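Wenn die Küche mitarbeitet: Beobachtungen aus der Etagenverpflegung

Seit April wird in der Teeküche des Hauses Terndale ein Greifarm für das Abräumen und Einsortieren von Geschirr eingesetzt. Die Einführung wurde von der Abteilung Innere Dienste verantwortet, der ich seit mehreren Jahren angehöre. Die nachfolgenden Ausführungen geben meine persönliche Einschätzung wieder und stellen keine Mitteilung des Arbeitgebers dar.

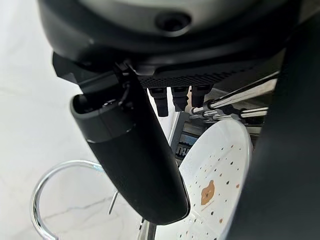

Verfasst von Giuliana Ayala | 17. Mai 2020 | Abgelegt unter: Arbeitsplatz, Automatisierung

Zunächst zur Ausgangslage. Die Betreuung der Küche oblag bisher zwei Beschäftigten, die sich die Früh- und die Spätschicht teilten. Teller und Tassen wurden von Hand eingesammelt, gespült und eingeräumt. Daneben waren die Getränkeausgabe zu reinigen und die Bestände zu prüfen. Für Letzteres blieb regelmäßig zu wenig Zeit, was sich in den Bestelllisten niederschlug.

Mit dem Greifarm hat sich die Verteilung der Aufgaben verschoben. Das Aufnehmen einzelner Teller übernimmt nun überwiegend das Gerät. Die Beschäftigten legen die Reihenfolge fest, geben den Arbeitsbereich frei und greifen ein, sobald ein Gegenstand nicht sicher erfasst wird. Nach den Aufzeichnungen meines Kollegen Halfdan Eskildsen geschieht dies gegenwärtig rund dreimal je Schicht. Gläser sind weiterhin ausgenommen.

Die Einweisung dauerte zwei Tage und wurde von der Firma Brusach durchgeführt. Sie war fachlich solide, nach meinem Dafürhalten jedoch zu stark auf die Bedienung ausgerichtet. Fragen der Zuständigkeit kamen erst auf Nachfrage zur Sprache: Wer haftet für zerbrochenes Geschirr? Wer darf das Gerät anhalten, und wem ist dies zu melden? Eine entsprechende Dienstanweisung liegt inzwischen im Entwurf vor.
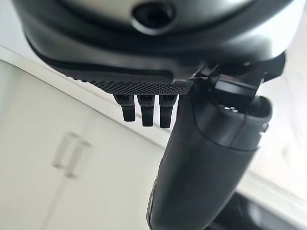 Elínborg Bach, die die Spätschicht betreut, hat mir gegenüber zwei Punkte hervorgehoben. Die körperliche Belastung durch das Bücken habe merklich abgenommen. Zugleich verlange die Aufsicht eine Aufmerksamkeit, die in der Stellenbeschreibung bislang nicht vorgesehen sei. Ich halte diesen Einwand für berechtigt. Wer eine Anlage überwacht, übt eine andere Tätigkeit aus als zuvor, und die Eingruppierung sollte dies berücksichtigen.

Ein Stellenabbau ist nach Auskunft der Hausleitung nicht vorgesehen. Die Zusage gilt allerdings nur bis zum Abschluss der Erprobung. Der Standort Wuvusdale, an dem ein vergleichbares Vorhaben geplant ist, hat um Übersendung unserer Erfahrungswerte gebeten. Ich habe angeregt, den Bericht vorab mit den Beschäftigten der Küche abzustimmen. Eine Antwort hierzu steht noch aus.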